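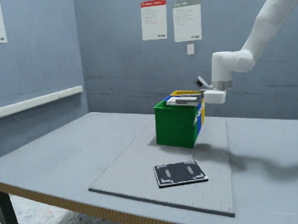
Figure 1. The bin-sorting bench in simulation, arm at the bins.

Week 2 handout: the Haseo bench

Welcome back, everyone, and thanks for being so patient with the licence server last week (it's behaving now, touch wood). We'll spend this lab in the simulated bench, getting a feel for the coordinate frames before anybody writes a planner. Open the Foretti project, load the bench file and jog the arm slowly over the green, blue and yellow bins.

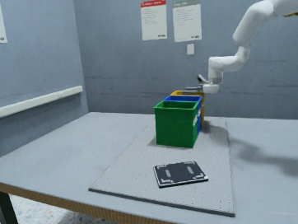
Once you're comfortable with that, record 22 waypoints and save them under your group's name, please, with the wrist orientation included! Don't fret if your paths look a bit wobbly, as we'll smooth them together in the next lab. Your write-up is worth 62 marks and should run to no more than 1,000 words, diagrams and labelled axes not included.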